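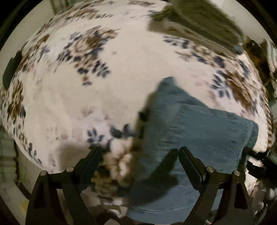 Attachment 1: gripper at the folded denim, floral comforter underneath.

Ticket 799: Hand-held gripper, folding station, August open day
Product: Sircombe hand gripper with the Ornitz recording box
Status: Closed, with one item carried over
Priority: Normal (raised to High on the morning, then put back)

Opening message

Hello all, and thank you in advance for your patience, as I know I tend to write these at length. We had our open day at the Riis building this month and I was looking after the folding station, where visitors could pick up the hand gripper and have a go at moving clothes about on a bed while the screen beside them showed what the gripper's own camera was seeing. It was a lovely day and I would do it again tomorrow. We did have two faults, though, and I promised I would write them both up properly while they were fresh.

The first is that the fingers were slow to open after a pinch. You would squeeze, the fingers would come together nicely on the cloth, and then when you let go they hung about for a moment before parting. With a sock it hardly mattered. With denim it did, as people had already started to move their hand away and took the whole garment with them.

The second is that the picture on the big screen kept freezing, usually just as somebody had got the hang of it, and came back after a few seconds. The recording itself seemed to carry on, as far as I could tell from the light on the box.

I have attached a picture from the gripper's camera with one fingertip on the denim and the other pressing on the comforter just beside it, which is the grip I was teaching people. The blurring on the flowers is fairly typical of what we got when a hand was moving.

First reply, support desk

Thank you for this, and please never worry about the length, it saves us asking. I'm so glad the day went well! Could you let us know a few things when you have a moment?

Which version of the Dekirine viewer was on the screen computer (bottom left of the start page)?
Was the trigger spring the one supplied, or the softer one from the spares tin?
Did the slow opening get worse through the day, or was it the same from the start?
Was the screen computer on the building's wireless or on a cable?

On the attachment, the grip looks sensible to us. One finger either side of the edge is what we would suggest for a thick fold like that. If you still have the recording, please keep it and don't trim it.

Reply from the folding station

Viewer version is 564. The spring is the softer one. I swapped it in myself the evening before, thinking of the children who would be coming, and some of the grown-ups with stiff hands as well, and I am now wondering whether I have answered my own question.

It did get worse. At ten o'clock I would have said it was fine, and by the time we stopped for lunch I was telling people to count to two before lifting away, which they took in very good part. One gentleman said it was just like using the tongs at his local bakery.

The screen was on the building's wireless. It had been perfectly well behaved at the rehearsal, but of course the rehearsal was four of us in an empty building and on the day the corridor was full of telephones.

Second reply, support desk

I think you have, yes! The softer spring is kind on the hand, but it has less push to send the fingers back, and any fluff that works its way into the linkage will slow it further. Fleecy bedding sheds a good deal, so a day of pressing the pads into it could well be enough. Would you try the following, in this order, and tell us how it feels after each?

1. Unplug the gripper from the recording box.
2. Open and close the fingers slowly by hand and feel for a rough spot.
3. Brush out the linkages with the small dry brush. No oil, please.
4. Refit the supplied spring and try the trigger again.
5. Plug back in and do a dozen pinches on something thick.

As for the screen, please run a cable from the computer to the box and switch the viewer from "Smooth" to "Live". Smooth waits for any late pictures, and on a crowded network you see that as a freeze. The recording is kept on the box itself and doesn't pass through the viewer.

Reply from the folding station

All done this afternoon, with a pot of tea beside me. There was a slight roughness at step 2, and the brush brought out a little grey roll of fluff that I would never have believed was in there. It was better after that, but still not quite right. With the supplied spring back in, the fingers open as soon as I let go, on denim and on a doubled-up towel too.

The cable and the Live setting have seen to the freezing, at least with only me in the room. I left it running for around forty minutes while I tidied and it didn't stop once. I can't promise the same for a full corridor, but I have put a long cable in the station box for next time and written "Live" on a label on the lid.

I have kept the recording whole, as you asked.

One request, if I may. Could there be a spring somewhere between the two? The supplied one is firm for small hands, and the younger visitors were so keen.

Closing note, support desk

Slow opening: resolved by cleaning and refitting the supplied spring.
Screen freezing: resolved on the bench with cable and Live setting. Please reopen this ticket if it comes back at the next event.
Medium spring: passed to the workshop as a request and carried over. They have a pair of samples in the drawer and will put both in the post for you to try.

Thank you again for such a thorough report, and for looking after the visitors so well.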